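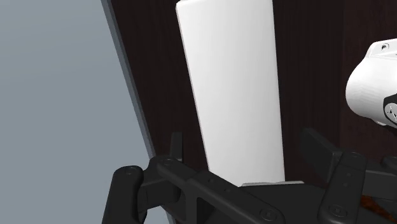
Wrist view in the simulator, white block between the fingers, either about to close or already bracketing it.

09/11/2020

Grasp planner, Dewan branch. Carried on with the approach offset. The planner was still aiming at the centre of the block's bounding box, so on tall objects it picked a height that the arm could only reach with the wrist bent nearly to its limit. Changed it to take the lowest reachable height on the block and work upwards in 5 mm steps. Planning time went up a little, nothing that matters yet.

Ran 1,000 seeds overnight on Jilter. 30 failed. Of those, 9 were planning timeouts and the rest were collision aborts on the final approach. Bijan looked through the abort logs and thinks the collision mesh for the finger linkages is fatter than the visual one. I agree — the checker reports contact while the rendered fingers still have clear space on either side.

Segmentation from the wrist view: the block comes out clean against the dark brown wood. The pale grey wall is less kind to it. Şükran wants the wall colour randomised before we retrain. I would sooner fix the meshes first and change one thing at a time.

Also noticed that the self-filter only masks our own gripper links. The white arm part at top right goes into the depth cloud as an obstacle. Left it like that for now, flagged it to Tanvir.

To do:
Re-export finger meshes, convex parts per link
Rerun the 30 failed seeds only
Ask Shahnaz where the old timeout setting lives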